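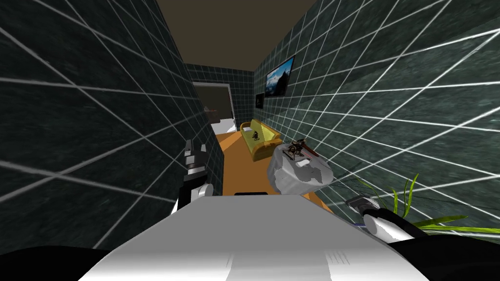 Figure 5. Head view in the corridor scene, with the doorway at the far end and the sofa against the right wall. Both arms are in view.

5.3 Position slip on tiled floors

The most common fault in the simulated trials was a slip in the position estimate while the robot was moving over a tiled floor. We ran 538 episodes in the Uvau rooms using the Isah controller, and 60 of them ended with this fault. We treat it separately from the grasping errors in Section 5.2, as it happened before the gripper had closed on anything and the grasp planner played no part in it.

Isah corrects the wheel estimate with features matched between wrist views. When a view holds furniture or a door frame, the matches are spread over objects of different shapes and the correction is small. When it holds mostly floor, nearly all the matches fall on the grout lines. One crossing of two lines looks much like the next, so a match that is wrong by exactly one tile scores almost as well as the right one. The faint marks in the stone do differ from tile to tile, but our feature detector gave them little weight.
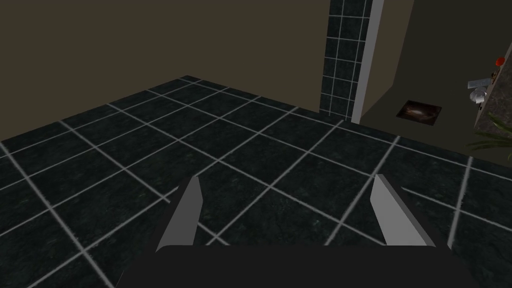
Figure 6. Wrist view with the gripper open. The door trim, the small dark square on the floor of the adjoining area and the edge of the counter give the matcher something other than grout to work with.

A single slip was rarely serious. The trouble came when the same error was accepted several times in a row. The estimate then moved by whole tiles in one direction, and the controller steered the base to make up for movement that had not taken place. In the worst episodes the estimate was wrong by two tiles before the wheel check stopped the run. The check compares the corrected position with the wheels alone, but it was written for wheel spin and allowed a large difference before it acted. We had carried it over unchanged from the Vitport trials, where the floors were plain. 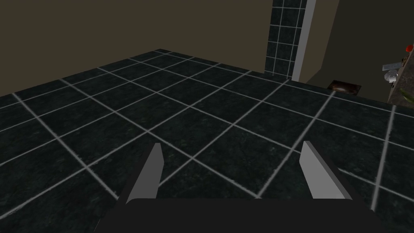
Small changes in wrist angle made a clear difference. Raising the view brought the far edge of the floor and whatever stood beyond it into the match, and the error normally cleared within a few updates. Lowering it had the opposite effect. The reaching motion in Isah tips the wrist down early, well before the arm needs it, and so gives up the useful part of the view while the base is still moving. Most of the slips began in this part of the motion.
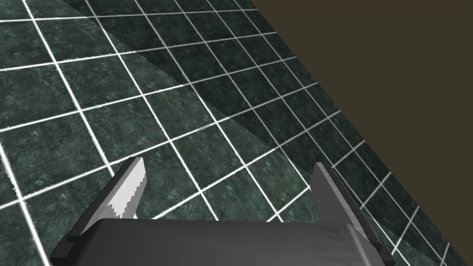
Figure 7. Wrist view filled almost wholly by floor. The grout lines are the strongest features, and a soft shadow lies across the tiles.

We first suspected shadows, and for a time worked on the wrong problem. Replaying the failed episodes in Cusex with shadows turned off removed only a few of the slips. Holding the wrist up until the base had stopped removed most of them. The cost was a slower reach, and a few episodes then ran past the limit of 60 seconds.

The wheel check has since been tightened to half a tile. This does not prevent a slip, but the robot now stops at the first one – the arm is held where it is and the run is marked as failed. We have not tested the change on a real floor.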